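Home -- Kitchen Basics -- Food Safety -- Cleaning -- Ask Us -- Contact

How to Clean Your Kitchen So the Germs Don't Come Back by Dinner

My mother-in-law, Hortensia Bedoya, kept one of the cleanest-looking kitchens I have ever stood in, and she wiped every inch of it with the same gray rag from breakfast until bedtime. I loved her dearly and I ate at her table for years, but I think about that rag a lot. A kitchen can shine like a new dime and still be passing chicken juice from the sink to the salad bowl. So this page is less about making things sparkle and more about the order you do things in, which matters a good deal more than which bottle you buy.

Before you start, gather up a few things: dish soap, hot water, a stack of clean cloths (I keep 12 in a drawer by the stove, and yes, I go through them), a roll of paper towels, and whatever sanitizer you like that is labeled as safe for food surfaces. Read the label. Please do read it -- I went a good many years spraying and wiping right away, and most of these products need to sit wet for a while before they do their job.

Start with the sink

I know it feels backward, but the sink is where everything ends up, and if you save it for last you will be rinsing your cloths in a dirty basin the whole time. Take out the drain basket and scrub it with an old toothbrush, both sides. Wash the basin with soap and hot water, going up around the faucet and the handles, where raw-meat fingers always land. Rinse it, then put your sanitizer on and walk away for as long as the label tells you.

While you wait, deal with the sponge. If it smells, it's done, so toss it. I gave up on sponges for anything but pots some time ago and I haven't missed them a bit. Cloths can go in the hot wash with the towels and come out fresh.

Cutting boards

Keep two boards at the very least, one for raw meat and fish and one for everything else, and make them look different enough that a sleepy teenager can tell which is which. Scrub each one with hot soapy water after use, rinse, sanitize, and stand it on its edge to dry so the air can get at both sides. Lying flat on the counter, the bottom stays damp for hours.

Run your fingernail over the surface now and then. If it catches in deep grooves, you can sand a wooden board down, but a plastic one that's badly scarred should just be replaced. My neighbor Jasper Mertens held on to a plastic board for 14 years out of pure stubbornness, and when he finally bought a new one he was almost sheepish about how much nicer it was to cook on!

The refrigerator handle and its friends

Handles, light switches, the pepper mill, the knob on the stove you always use, the phone you propped up to read the recipe. These get touched in the middle of cooking and then forgotten. I do mine every evening with a soapy cloth, then a clean damp one, and it takes me around 9 minutes if the dog stays out of the way. Inside the refrigerator, put raw meat on the lowest shelf, on a plate with a rim, and wipe up any drips the moment you see them.

Counters and tables 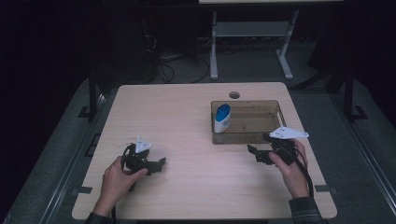
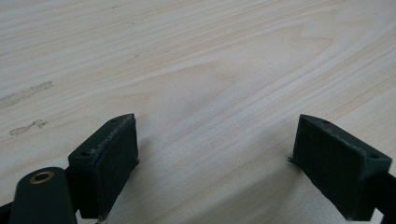
Flat surfaces get a two-part treatment, and I do wish somebody had taught it to me when I had my first apartment. Clear everything off first, even the fruit bowl. Sweep the crumbs into your hand, then wash with soap and water, and only after that bring out the sanitizer, which can't do much through a layer of grease. A pale wood-grain tabletop like the one shown asks for slow wiping under good light, as light crumbs and dried drips can hide in a streaky pattern. I wipe along the grain first and then across it, and I finish by running the cloth around the outside edge and just under the lip, where sticky hands hold on. If your table is real wood with an oil finish, check what the maker says before you put any sanitizer on it, and don't leave water standing.

Change to a clean cloth when you move from the counter where you handled raw food to the table where people eat. Then let everything air dry if you have the patience. If you don't, and supper is coming, use a paper towel and throw it out. Last of all, drop the used cloths straight into the wash and scrub your hands well, thumbs included, before you touch the bread.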